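Chapter 6
Two Hundred Ways to Tidy a Drawer

Print this page | E-mail this page

Every learning system begins as a pile of examples, and every pile of examples begins as somebody's tedious afternoon. Chapter 5 dealt with what a policy does once it has data. We now go back to the less glamorous matter of where the data comes from. Our running case is the toy kitchen task at Alham, where the plan called for 200 demonstrations. 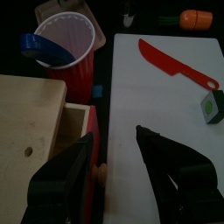

The first decision is what counts as one example. Alham's plan said an episode ended when "the item" was dealt with, a phrase that survived until it met a table. With a red toy knife, a green block and a cup all in reach of the same gripper, "the item" could mean several things, and each operator had a firm private view. Write the definition down before recording. It is cheaper than an argument. 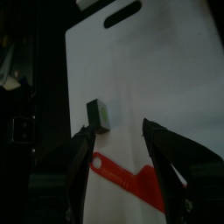 Variety comes next. A learner shown one layout will learn that layout beautifully and be helpless when anything shifts. So the Etitora guidelines, which we follow here, ask operators to change where things start and how they are oriented. A cutting board standing nearly upright gives the wrist camera a very different white shape from one lying flat, and the learner must cope with both. Operators left to themselves vary things for ten minutes and then stop.

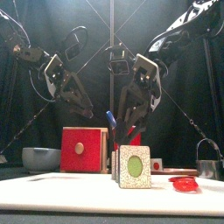
Third, there is the matter of what to throw away. Of the 200 episodes, 104 passed review, and only 52 of those were labeled without a dispute. Beginners find these figures shocking. Veterans ask how the first one got so high.

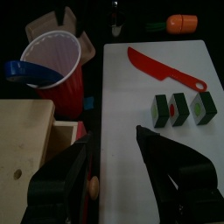
Section 6.1 takes up episode boundaries, and Section 6.2 the Stępień checklist for rejecting bad ones. Readers using Fusbridge to store their recordings should do Exercise 1 first and name their folders properly. "final_new_2" is not a name.

Reader comments (3)

gripfail: My folder was "final_new_3", so I feel safe.

tmk: Is the checklist in 6.2 the short version or the long one?

oldhand52: Long. Bring coffee.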